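Notes on Teleoperation Practice, March

The Prunbridge group has completed its first full month of demonstration recording in the simulated kitchen. I have kept this journal since the work began, and several colleagues have asked that I set down how the sessions are now conducted.

All demonstrations are given by remote control. The operator holds a pair of hand controllers, and the simulated arm follows the hand position at a reduced scale. Yuzhen Xu set the scale during the winter, and it has been left alone. Operators who learned on the older Tsikata rig find it slow for the first hour and should be allowed that hour without comment.

The month produced 3,588 recorded attempts, of which 315 were set aside on review. Ginette Roussel reviewed every rejected attempt a second time and restored 16 of them to the training set. Her position, which I have come to share, is that a hesitant demonstration is still a correct one. The policy must see a hand slow down before a handle if it is to slow down itself.

The largest single cause of rejection was the wrist. Operators tend to rotate it past a comfortable angle early in the approach and then have no range left when the fingers must close. We now ask that each attempt begin with the wrist near the middle of its travel. Zuweira Ofori has written a short check that refuses to start recording otherwise. It was unpopular for two days.

Views remain a matter of disagreement. Cecilia Eshun prefers that operators work only from the views the policy will receive, however awkward these may be. Mansa Appiah would permit a free view for new operators during practice. For the present, practice may be done with any view, and recorded attempts are made with the policy's own views alone. A steep angle with the robot's body across much of the room is hard to work from, and new operators should expect to need several sessions with it.

Sessions are limited to 45 minutes. Notes are entered before the operator leaves the desk, including the reason for any restart. Entries reading only "bad grasp" will be returned.

The next set concerns drawers, and Yuzhen will hold the first session at nine in the morning.
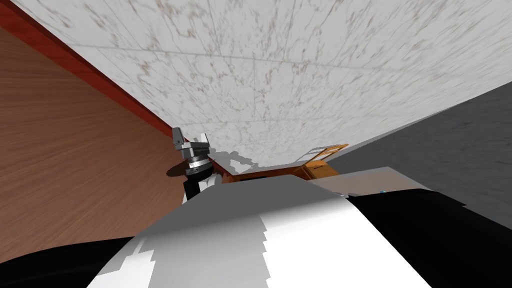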